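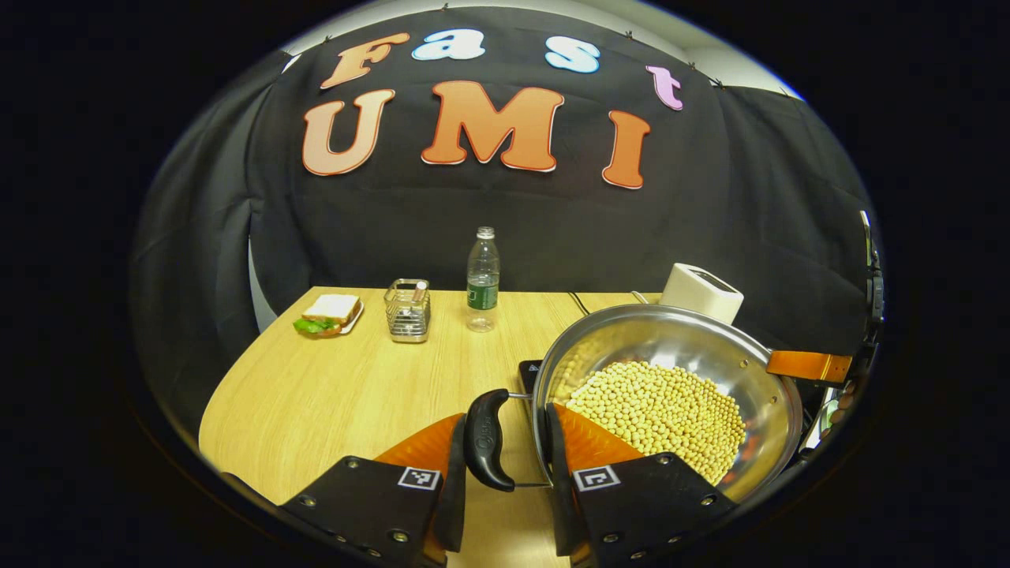 **kiran_agarwal:** Trying to plan my budget for grippers before January and I keep going in circles. Do I get one set or three? The wok is my sticking point, because I want pads that suit a looped helper handle like that one, and Graltberg only sells theirs in packs of 12!

**junora_fan:** Get three. Spare pads always end up on the list anyway.

**mapleditch:** Disagree. One set, then put the rest toward a second cooktop.

**kiran_agarwal:** Hmm, a second cooktop wasn't even on my sheet (adding it now).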